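How to Clean a Lab Bench You Have Been Ignoring Since February

Filed under: Bench Housekeeping
Posted December 28, 2019

There are two kinds of clean in a teaching lab. One is the kind you achieve by sliding everything six inches to the left when someone important walks in. The other takes an afternoon, and it is the kind we are doing today. The term is over, the students are gone, and whatever is still growing in the back of the fridge can wait for its own article.

You will need two soft cloths, a bucket, mild dish soap, an old toothbrush, a bottle brush, gloves, and the bench manufacturer's care sheet. Ours is from Wurkenel and was in the filing cabinet under "Misc.," along with the manuals for three things we no longer own.

Step 1. Clear the top, all of it

Glassware goes on a cart. Paper goes in a pile you will sort later (you will not sort it later). Anything unlabeled with liquid in it goes to whoever handles your chemical waste, and until it does, you treat it as the worst thing it could be. Do not sniff it to find out.

Step 2. Dust first, then wash

Grit is what scratches a bench. If you start with a wet cloth you are sanding the top with last semester's crumbs, so go over it once with a dry cloth and shake that out somewhere you don't care about. Then wash with warm water and a little soap, in straight strokes, and dry as you go.

Dark tops are sold on the idea that they hide stains. They do. They then display every pale speck in the building, and you will be wiping at some of those for a while before you accept that they are scratches.
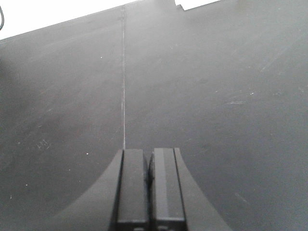 Dark gray top with its share of fine scratches. The pale line is the one to go after with the toothbrush.

Work along any seam or groove with the toothbrush, barely damp. Short strokes, wipe, repeat. Don't flood it, and don't dig at it with a spatula. I have met the man who digs at it with a spatula and he is now shopping for a bench.

Step 3. Do the fronts

People forget the fronts. Fronts are where gloved hands go when the gloves should have come off, and handles get the worst of it. Change your water before you start, because what is in the bucket by now is soup.

Go top to bottom, drawers before doors. On a long handle bar, run a folded cloth along the channel from one end to the other, then do it again with a clean fold and try not to look at the first one. Finish with the seams between panels. Blue fronts like ours are forgiving about dust and merciless about soap streaks, so rinse with plain water and buff dry.

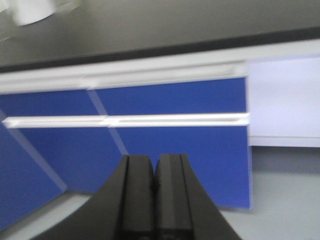

Step 4. The sink and the taps

Take everything out of the sink, including the thing you think is part of the sink. Soap, brush, rinse. Wipe the valve handles all the way around, underneath too, and leave any labels on the panel alone unless you enjoy guessing games with plumbing. If you have a rack beside the sink, lift it and clean the countertop below. Bring courage.

Step 5. Wash the glassware before it goes back

A clean bench with dirty beakers on it is a dirty bench. Use the bottle brush and lab detergent, then three rinses with tap water and one with deionized. Get into the pouring spout, where residue likes to sit. Stirring rods count as glassware for this purpose even when they are plastic, and leaving one standing in a beaker does not count as putting either of them away.

Hold each piece up to the light. Chips and star cracks go in the broken glass box. Everything else dries upside down and goes home to its cupboard.
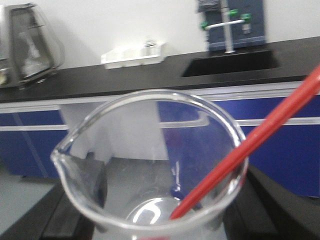 Rónán Moynihan writes that he would swap steps 4 and 5. In his lab the glassware gets washed first, and the sink gets scrubbed after it has caught everything, so that it only needs doing once. He also wants it known that 4 rinses is for optimists and that he does six.

Fair enough on the order, and I have changed ours for next time. On the six rinses, we have 14 benches and one sink that drains properly, so four it stays.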